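Lukumay湾オープンウォータースイム 記録データ README

概要

Lukumay湾で開かれてきた一般参加の遠泳大会について、公開された結果表を一つの表にまとめ直したもの。収録は14大会、174行、15列。1行が1人の1大会分の記録にあたる。最終更新は2025年4月12日。

先に書いておくと、このデータで「誰が速いか」を論じるのは勧めない。理由は以下に順に書く。それでも使いたい人は、少なくとも「距離」と「計時」の節だけは読んでほしい。

ファイル構成

results.csv 本体。文字コードはUTF-8、区切りはカンマ。
notes.txt 大会ごとの覚え書き。表記は統一していない。

主な列

race_id 大会の識別子
course コース名(Stullton岬往復、または湾内周回)
dist_official 要項に書かれた距離(メートル)
time_sec 公表タイムを秒に直したもの
wetsuit ウェットスーツの有無。空欄は「なし」ではなく「不明」
status 完泳、途中棄権、制限時間超過のいずれか
water_temp 主催者発表の水温
cleanup 会場清掃の記録の有無と区分

残りの列はnotes.txtの冒頭に載せた。選手の氏名は収録していない。年齢も区分のみ。

距離について

要項の距離をそのまま入れてあるが、正直なところ信用していない。ブイは当日の朝に船から投げ入れられ、潮で流される。Stullton岬往復のコースは同じ距離とされたまま、優勝タイムが年によって大きく違う。海況だけで説明する人もいるが、折り返しブイの位置を記録した資料が一つも見つからない以上、私には判断できない。大会新記録という見出しは、その点を承知で読むこと。

計時について

初期の大会は手動計時、その後はOstexの足首用チップに替わった。切り替えの年の結果表には両方が混ざっていて、どの行がどちらなのか区別がつかない。チップ計時にも疑問は残る。ゴールのマットは波打ち際より上に敷かれるので、浜を走る時間が入る。手動の頃は水から上がった時点で止めていたという話もあるが、文書では確認できなかった。秒以下の桁は切り捨てた。小数点以下二桁まで載せた結果表もあったが、その精度を裏づけるものが何もない。

水温

主催者発表の値。どの深さで、何時に測ったかの記載はほとんどない。8月の大会で前年と小数点以下まで同じ値が並んでいる箇所が2か所あり、転記ではないかと疑っている。証拠がないので値は直していない。

欠けているもの

途中棄権者を載せない結果表がある。そのため完泳率は計算しても意味がない。Eltiliaが協賛した時期の広報には参加者200人超とあるが、手元の結果表の人数とはまるで合わない。申込者数なのか、観客を含むのか、問い合わせへの返事はまだない。数字は広報ではなく結果表に従った。

向いている用途

表の整形や欠損処理の練習。大会運営の記録がどれほど残りにくいかを知る材料。

向いていない用途

選手の順位づけ、年ごとのタイム比較、ウェットスーツの効果の推定。最後のものは特に要望が多いが、空欄の多さを見てから考えてほしい。

利用条件

出典を書けば自由に使ってよい。誤りの指摘は元の結果表を添えて送ってほしい。「自分はもっと速かったはず」という連絡だけでは修正しない。
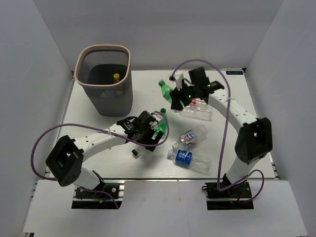

cleanup列は、遠泳大会の環境配慮を数字で示したいという声があって加えたもので、この中でもいちばん当てにならない。清掃報告の多くは「ペットボトルを分別回収」とだけ書き、キャップを外したかどうかに触れていない。写真のごみかごに入っているプラスチックボトルには黄色いキャップがついているが、このような状態のものを「分別済み」と呼ぶかどうかは報告する側の気分次第で、大会間の比較には耐えない。区分は報告書の語をそのまま写し、キャップの扱いが書かれていないものはすべて「不明」とした。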